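4. Adding a New Home to the Listing Desk

Before you start, please have the builder's sheet and the deed at hand. The Vultwood Listing Desk does not save a listing that has no lot number.

4.1 Enter the property

1. Open Listings and click New Home. Choose the community, for example Drullwood or Cukstead.

2. Type the street address and the lot number. Use the same spelling as on the deed.

3. Fill in the living area in square feet, numbers only. Write 2422 and not 2,422 - the comma stops the form.

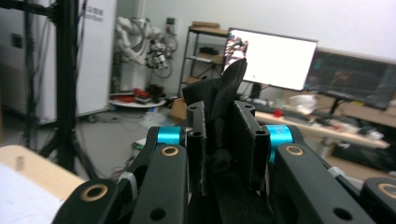
4. Select the floor plan. If you select Hennessy, the bedrooms and baths are filled in for you. Check them anyway, because buyers often change the plan during construction.

Note: Garage and unfinished basement do not belong to the living area. A Hennessy with finished basement is entered as 3631.

4.2 Write the description

5. Write the description in the Remarks box. The limit is 200 words. Put the kitchen and the main bedroom first.

6. Mark each feature as Standard or Upgrade. Features without a mark are not shown to buyers.

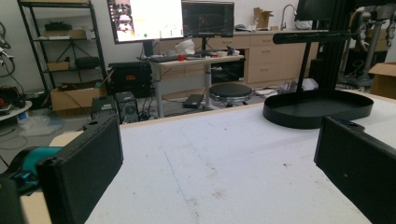
7. Click Preview and read the page from top to bottom.

Caution: Publish sends the listing to all partner sites at once. A wrong price can be corrected only by the office manager, Vasilică Nedelcu.

8. Click Publish. Listings published after 5 p.m. on Friday appear on Monday morning.

If you see error 17, the lot is already in use by another listing. Go back to step 2 and check the number.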